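Thread: moving the Dogar tracker off wheel odometry and onto pure visual-inertial for the handheld gripper. Notes for anyone running the Pitix stack.

1/ Old pipeline: detect up to 3000 corners per image, keep the best 100 after bucketing, feed those to the filter. Fine on cluttered benches. On plain surfaces the bucketing step returned whatever it could find, and pose drifted in yaw.

2/ First suspect was time sync. Barkach logs showed the IMU offset stable to 2 ms over a full session. Closed that ticket.

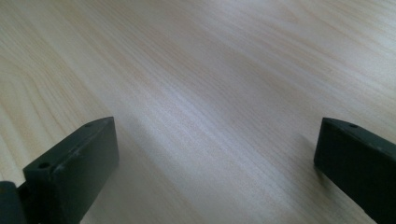
3/ Feature selection was the fault. The detector scores local contrast and has no idea which surface a corner belongs to. On a bare tabletop the grain is fine, soft and repetitive, and the strongest responses land on the dark fingers: screw holes, scuffs along the upper edge, the outline against pale wood. Those points travel with the camera. The filter reads them as zero motion and argues with the IMU.

4/ A static mask over the fingers is not enough. Their shadows fall on the wood and move with them, and the sheen from the overhead light shifts with viewpoint. We now dilate the mask by 7 pixels and drop any track whose flow disagrees with the gyro prediction.

5/ Grain still gives weak matches along its own direction. We weight each residual by the structure tensor, so a streak constrains motion across it and contributes little along it.

6/ If too few tracks survive, the tracker reports degraded and the Graritz planner stops accepting its poses. Previously it kept publishing with a confident covariance.

7/ Mask generator and config are in the February branch. Relocalization after a degraded stretch is still open.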